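Last updated 2019-03-11. Replaces the December version, which had the wrong units in the `gross` column.

# Ustthorpe pack weights

Gross and net weights of small cartons handled at the Ustthorpe depot, with the label text as typed in by the packing bench. The set was put together to check whether the weight printed on a carton matches what the scale says. It is one CSV file of 1000 rows and a short lookup table.

## Files

- `weights.csv` – one row per carton
- `depots.csv` – depot codes and names
- `CHANGES.txt` – what was altered and when

## Columns in weights.csv

| column | type | notes |
|---|---|---|
| `id` | integer | unique, no meaning beyond that |
| `depot` | text | code, see `depots.csv` |
| `gross` | decimal | grams, carton and contents |
| `net` | decimal | grams, blank if the carton was not opened |
| `printed` | decimal | grams, as printed on the label |
| `label` | text | free text, upper case |
| `shift` | text | `E` or `L` |

Missing values are empty. There are no zeros standing in for blanks any more. If you find one, it is a real zero and probably a mistake at the bench.

## Where the cartons came from

Most are from Olholm stock. The rest came in through Dunbar and were relabelled on arrival, so `printed` for the Dunbar rows gives the weight on the new label. The old label weight was not kept.

Satico cartons have a double wall and weigh more empty than the others. Don't use one fixed tare for the whole file. Take `gross` minus `net` where both are given, and leave the row out where `net` is blank.

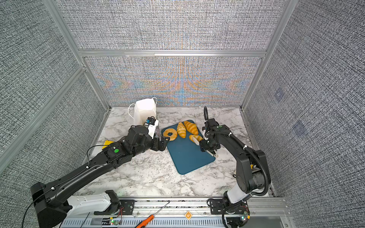 *White carton-like item with a small dark label.*

## Scale

All rows were weighed on the same bench scale, which reads to 2 g. It was checked against a 100 g test weight at the start of each shift. Readings were typed in by hand, so expect some slips. Swapped digits are the usual one, and they are easy to spot when you plot `gross` against `printed`.

## Known problems

- 13 rows have the same `label` and `gross` as another row. They may be the same carton weighed twice. They have been left in.
- Some labels use O for 0. Not corrected.
- `shift` is blank for the first Dunbar batch.
- Line endings are Windows style. Older versions of the import script choke on this, so convert first.

## Loading

```
import pandas as pd
w = pd.read_csv("weights.csv", dtype={"label": str, "shift": str})
w = w.dropna(subset=["net"])
w["tare"] = w["gross"] - w["net"]
```

Keep `label` as text or the leading zeros go.

## Use

Free to use for any purpose. Please say which version you used, as the December figures will not match these. The rows are not a random sample of what passes through the depot, so totals and averages should not be read as depot figures.

## To do

- add carton outer sizes
- split `label` into product and batch
- get the missing shifts from the paper sheets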